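Ticket 1443: head camera washes out on the marble floor
Opened by: Kyriaki Karagiannis
Status: waiting on camera comparison

Hi again! So I've been comparing the two head cameras for the floor cleaning task, the Gu and the Evatska, same mount, same controller, and the spill detector is driving me nuts. On the plain gray test board both of them are fine. On real marble the Gu reads veins as liquid and then misses the pale drops completely.

What I tried so far:
- dropped exposure from 12 to auto and back, no change
- firmware 107 on the Evatska (helps a bit with glare, still jumpy)
- swapped the cable, same thing
- ran 600 frames through the Nakbridge viewer, and the mask flickers whenever there's a shiny patch

Bollenthorpe support asked if the arm could be shading the floor. Nope, I get it with the arm parked too.

Can somebody check whether the detector has a separate threshold for yellow and orange? I'd love to try that before I give up on the Gu (it's so much lighter!). Attaching the kind of floor I need it to handle. 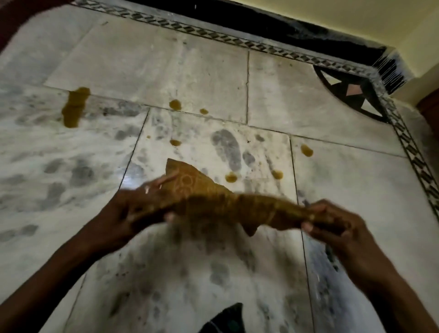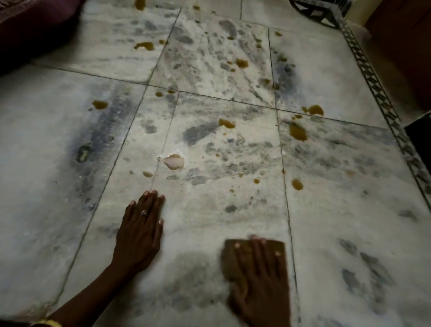

Attachments: yellowish spots on veined marble, cloth in the first, scrubbing pad in the second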